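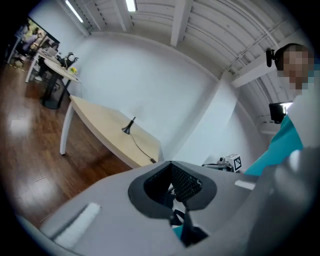 Menaka Chowdhury wrote to us in October that a list of furniture is of no use to her if it doesn't say which tables stand in the same room, and she was right. The first version of this list had one line per item and no room column. The new version has it.

Kendis Shared Rooms List
README, version 2
November 16, 2016

What this is

A list of the furniture and small equipment in the shared rooms at Clonadham. It covers tables, chairs, lamps, kettles, coffee machines and things on the walls. It does not cover private offices or the store in the cellar.

The list has 656 rows. Of these, 519 were checked in the room by two people. The rest were checked by one person only and have "single" in the column named check.

Columns

item – a short name in everyday words, for example "round table"
room – the room code as on the door
top – colour of the table top, light or dark
base – legs or pedestal, with the colour
stands_on – for small things, the table where they are normally kept
check – double or single
note – free text, often empty

How we name things

A table with a light wooden top and white legs is "long table". A round table on one black base is "round table, pedestal". Please keep these two apart, also when they stand in the same room. In version 1 they were mixed in 14 rows and Salamatu Ayaaba corrected them by hand.

Kettles and coffee machines are written under the table, not under the room. If you cannot tell from your notes which of the two it is, write "hot drinks" and leave the rest open. Cables are not items. A lamp and its cable are one row.

Laptops are left out – they move every day.

Known problems

Chairs are carried between rooms, so the room column is weak for them. Framed pictures have no size yet. The Quintana side of the building was renumbered after we finished, and the old door codes are still in the file.

Corrections

Please send them to Salamatu with the row number and the room code. One message for many rows is fine. If the item is gone, do not delete the row, write "removed" in the note.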